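# Household and Shop-Floor Chores: Frequently Asked Questions

The Trenlow Center for Applied Automation receives many inquiries from families, care homes, bakeries, and small manufacturers. The answers on this page reflect the Center's position as of March and are reviewed twice a year.

## Can a robot do my household chores yet?

In general, no. Single tasks can be done under controlled conditions, and several are now done well. A full round of chores in an ordinary home remains beyond any system the Center has reviewed. Moving one piece of food between a mat and a plate is typical of the work now under study.
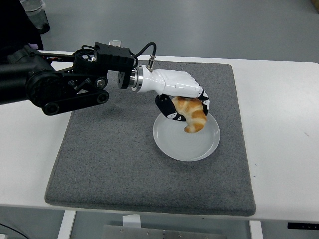

*Dravusard Katiyar*

## Why is handling food considered difficult?

A croissant is light, curved, and easily crushed, and no two are shaped alike. The hand must close enough to keep hold of the item without breaking it. Metal parts on a shop floor are more forgiving in this respect, and for that reason they were automated much earlier.

## What does the Center count as a completed task?

An item must be picked up, moved, and released at the correct place, undamaged, with no help from a person. In the Sturnum series, each task is attempted 500 times before a result is published. Attempts in which an operator steps in are recorded separately and are not counted as completed.

## Does a hand with fingers work better than a simple gripper?

It depends on the work. A simple gripper is usually faster and easier to maintain when every item has the same shape. A hand with several fingers can suit a wider range of items, but it is harder to control and costs more to repair.
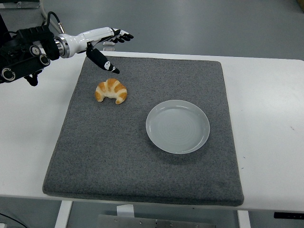 *Robotic hand, croissant, and plate on a gray mat.*

## Which shop-floor chores are ready now?

The Center considers three types of work suitable for routine use:

- loading and unloading trays of identical parts
- stacking closed boxes of known size
- moving carts along a fixed route

Sorting mixed items, wiping irregular surfaces, and folding cloth are still treated as research topics.

## May my business submit a task for review?

Yes. Submissions should describe the item, the surface it rests on, and where it must go. A written description of no more than 700 words is sufficient. Two samples of the item may be requested at a later stage. Perishable goods should not be mailed.

## Does the Center sell or recommend robots?

The Center does not sell equipment and does not endorse any manufacturer. Published results may be quoted in full, provided that the test conditions are quoted with them.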